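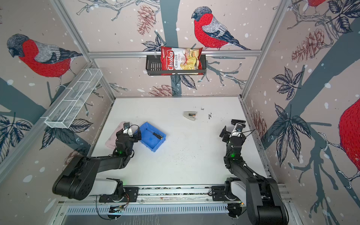 3. The build

I put the cell together in the Gruvley shared workshop over 6 weeks, mostly in the evenings. Both arms ride on one rail along the front edge, so either one can slide over and help the other. I'd had them bolted down at first and hated it - half the table was out of reach. The frame is aluminum extrusion, and the walls got leftover wallpaper with bullfinches on it, which I still love!

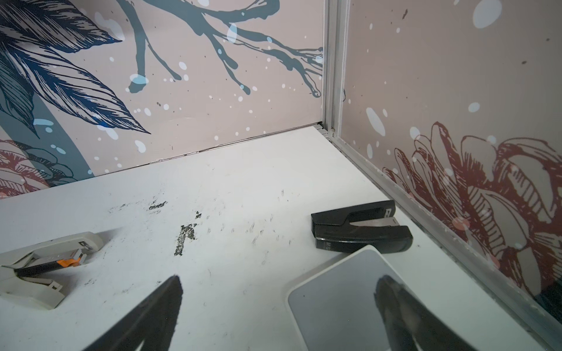
3.1 Objects and trials

I stuck with stuff you'd find in any desk drawer: staplers, trays, a screwdriver. Staplers are a pain (they roll onto their sides and the jaw flops open), so they got the most practice. In total I logged 337 runs with the Milluvlow controller, moving things by hand between runs.
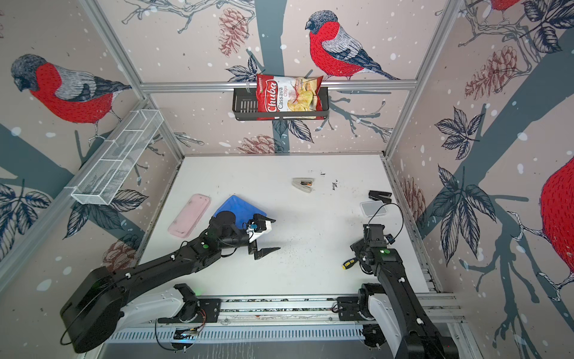 Figure 1. The two-arm cell with staplers, trays and a screwdriver on the table.

Wrist views turned out more useful to me than the fixed view, mainly for lining up the fingers on thin handles. Long handles lying at an angle still gave me trouble,

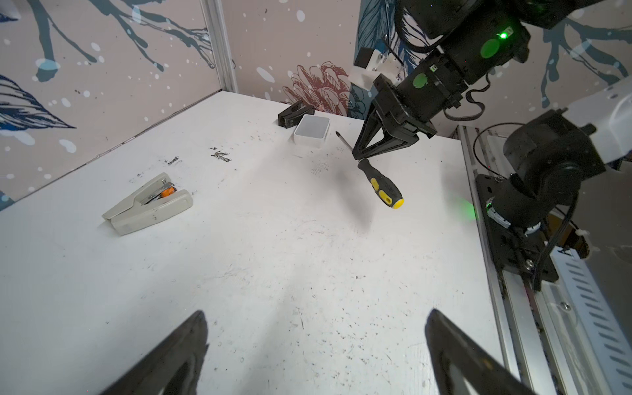
and I ended up slowing the last bit of each reach way down. I'd do the same again, even though it made evenings at the bench longer.

Posted in March by the author

Recent items
Lostico rail notes
Hrnčiar cable guide

Contact | Copyright Gruvley | Back to top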